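Prircombe Stores and Packing list
Home | Archive | Threads | Search | Subscribe

December 2023
Posted by: Na-rae Koo
Subject: Re: Film offcuts and repacking at the Vetwood bench

On the earlier message, Qusai Haddadin wrote:

> We are getting mixed returns from Botosmont again. Outer wrap is torn on
> most of them and the retail packs inside are usually fine. Can someone
> confirm whether we rewrap on the bench or send the lot back to Atallah
> as received? Also, what is the position on the coloured film? The old
> sheet says it goes in with the clear, and I was told in May that it
> does not.
>
> Qusai

Qusai,

Rewrap on the bench. Atallah will only take back a return as received if the retail pack itself is split or leaking. A torn outer is ours to put right, and the code for it is 59. Please do not use 11, which closes the line and takes the stock off the count.

The order of work at Vetwood is as follows. Strip the old outer completely and put it to one side. Check the cap or seal on each pack, then the label. Stand bottles and pouches apart from anything flat before you start wrapping, as they need a wider sheet. Do not patch over old film. The patch lifts at the first corner and the pack comes back a second time. 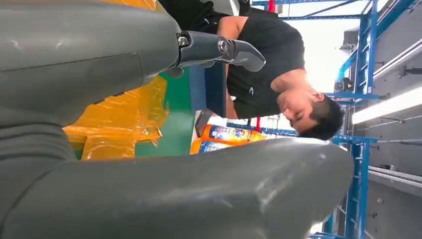

Checking over the bench, with orange-yellow wrap on the green surface and two orange and white packs alongside.

Coloured film is kept separate from clear. What you were told in May is correct and the old sheet is wrong; I have asked for it to be taken down. Flatten crumpled pieces before they go in the sack – a full sack of loose film weighs almost nothing and takes up a whole bay. Paper labels stuck to the film should be cut out, with a margin if need be. We lost a collection over this earlier in the year.

On quantities, the last Botosmont delivery was booked in at 2000 packs, of which 1215 have been cleared. The remainder are on the blue shelving and should be worked from the lowest level up. If the level label is missing, write the delivery number on the outer carton and leave it where it is.

One open point. The wider sheet is running low and the supplier now wants orders by the pallet. If anyone at Prircombe is holding part rolls, let me know the width and I will arrange for them to come over with the next transfer.

Na-rae

List contact: the list owner, Prircombe Stores | © Prircombe Stores and Packing list | Back to top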